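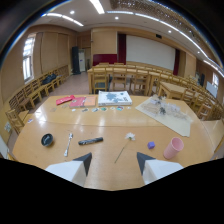 Craft testers wanted: paper and yarn projects for children

Astemus puts out a small craft newsletter for parents and teachers. We are looking for 20 households to try our projects before we print them, because we have stopped believing the words "easy" and "mess-free" on anybody's instructions, our own included.

Our last batch had a paper lantern marked "10 minutes, ages 4 and up." Maybe, if the four-year-old has a degree. We would like to hear that sort of thing before it goes to 1470 subscribers.

What you do

You get two projects a month, starting in May, with the paper, yarn and glue in the envelope. You make them with at least one child between 4 and 11, follow the steps as written even when they look wrong, and fill in a two-page form. Tell us where it stalled, what the child did instead, and whether the finished thing was still in one piece the next morning.

What you get

The supplies are yours to keep. We also pay $119 at the end of the run, which lasts six months. It's a modest sum and we won't dress it up as an "opportunity." If you drop out halfway you get half.

Who should apply

People who own ordinary scissors. We have plenty of opinions from folks with a cutting machine and a glue cabinet. Experience isn't needed, and neither are good photos. If your kid hates crafts, we want you even more. Anyone who sells craft kits, or gets them free for review, please sit this one out.

We don't need followers, hashtags or five stars. A form that says "lovely, we had fun" is no use to us and we will write back asking what went wrong.

How to apply

Write to the Undari Project, Astemus, Kvam House, with the ages of your children and a few lines on the last craft that failed at your place. Replies go out within two weeks. Please don't send finished work, we have no shelf left.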